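Cutting Crabtree: What I Learned Revising One Short Story Four Times
Jordan Hartley, 22/06/2021
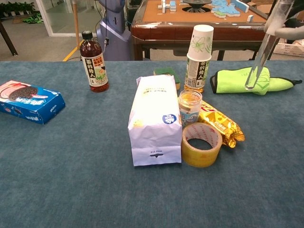

Page last changed: April, with reader comments added later

So this is my report for the independent project part of the fiction workshop. The idea was simple enough on paper. Pick one finished story, revise it in separate passes, and keep notes on what each pass did to it. I picked "Crabtree," which I wrote in my first semester and which everybody in my group was very polite about (never a good sign!).

The story is set in a made-up river town called Staltisgate. Crabtree runs the ferry, his sister Titow wants to sell it, and they argue for one long evening. That's the whole plot. The first draft came in at 1,978 words and I thought every one of them was doing a job.

Pass one: the read-aloud

I read the whole thing out loud in my room with the door shut and marked every place I tripped. There were 12 of them, and nearly all were in dialogue. My characters kept using each other's names. "Well, Titow, I suppose you've made up your mind." Who talks to their sister like that? I took out almost every name and the argument got faster right away. I also found that Crabtree says "I suppose" whenever I didn't know what he wanted. I left two in.

Pass two: the opening

This was the hard one. The first page was all river. I love that river page - the fog, the rope, the bell on the far bank - and I'd spent more time on it than on anything else in the story. My workshop partner drew a line under the paragraph where Titow comes down the steps and wrote "start?" next to it. I was annoyed for two days and then I tried it.

It worked better her way. I saved the river page in a separate file and moved the bell down into the middle of the argument, where it interrupts them. After this pass the story was 1,435 words.

Pass three: whose story is it?

I'd been floating between the two of them, a bit of his head and a bit of hers, and I honestly hadn't noticed I was doing it. For this pass I went through with two highlighters, yellow for him and green for her. The last page was striped like a beach towel. I rewrote the whole thing from inside Titow only, so now we never find out why he won't leave, we just get her guesses. Some of her guesses are wrong. I liked writing those the most, and I think they're the best lines in the story now.

The downside is that Crabtree got flatter. In his version there was a paragraph about learning the crossing from their father, and she wasn't there for it, so it had to go. I tried having him tell her about it and it sounded like a speech. I still don't have a fix for this.

Pass four: the 800-word dare

My instructor suggested I cut it down to 800 words just to see what happened. I got there, but I don't think it's the same story. The ending comes before you care about the ferry. What it did do was show me which scenes I reached for first, and I put those back into the longer version almost word for word. The long version is the one I'm handing in.

What I'd do differently

I'd do the point of view pass before the read-aloud. I polished a lot of his thoughts and then deleted them, and that hurt. I'd also keep dated copies, as I had three files called "final" by the end and once spent an evening fixing the wrong one. Next up is a longer piece called "Caltero," and I'm going to choose the head I'm in before I write line one (I hope).

Comments

ferrygirl22: I want to read the river page! Please post it.

M. from workshop: Still think Crabtree could keep the father paragraph if Titow overhears him telling a passenger.

Jordan Hartley: Oh, that might do it. Trying it tonight.

Contact the workshop blog | Copyright 2021, student authors | Back to top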